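Keeping the Dust Out of Everything You Own

My aunt in Nellmont used to say you could tell the season by what was lying on top of her refrigerator, and after 39 years of keeping house I think she had it right. In spring it's yellow and a bit sticky, in summer it's road grit, and by September it's mostly us – lint off the sweaters, dog, and whatever comes up out of the floor vents the first time the furnace kicks on.

I get a lot of letters on this, so I've pulled together what works at our place. Take what you like and leave the rest!

Start high. I know, everybody says it, but I spent years doing the floors first because the floors were what bothered me, and then I'd run a cloth over the ceiling fan and have to do them all again. For fan blades, slip an old pillowcase over each one and draw it back toward you. The dust stays in the case, and you can shake it out in the yard (stand upwind, please).

A dry cloth mostly moves things around. Wring a microfiber cloth out in warm water until it's barely damp and fold it in 4, so you have fresh sides to turn to as you go. Wash these cloths by themselves and skip the fabric softener, which coats the fibers and leaves you pushing dirt from one end of the shelf to the other.

Lampshades want a lint roller. Pleated ones want a soft paintbrush, the two-inch kind, and some patience. Wanda Obi wrote in from Clustside to say she uses a baby's hairbrush on hers, and I tried it on the big shade in the den and liked it very much.

Books: hold them shut tight and brush away from the spine along the top edge. If you have a long wall of them, do one shelf every Monday and don't think about the others until their turn comes around.

Furnace filters come next, and I'm as guilty as anyone. Write the date on the cardboard edge in marker when you put the new one in. Ours has been in the house since 2000 and the repairman from Bargate still compliments it, so something is going right down there.

Now for the computer, which pulls in dust all day long. Shut it down, unplug it, and press the power button once more. Carry it out to the garage or the porch, lay it on its side, and take off the side cover. Use canned air in short bursts with the can held upright, and put a finger on the fan blades so they don't spin. Keep the household vacuum out of it, as the nozzle can build up static.
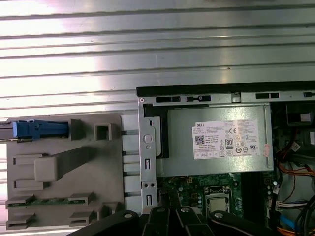
Side cover off and ready for dusting.

Check any vents and filters on the outside of the case too. Kenji Achterberg, our neighbor, got me doing this twice a year, and I set a kitchen timer for 45 minutes so I don't wander off and leave it standing open through supper.

Last thing, window tracks. Run a dry paintbrush down them first, vacuum up what comes loose, and only then go in with a damp cloth over a butter knife. If you start with water you'll make mud, and then you'll be there all afternoon with cotton swabs like I was at the Van Dusen house.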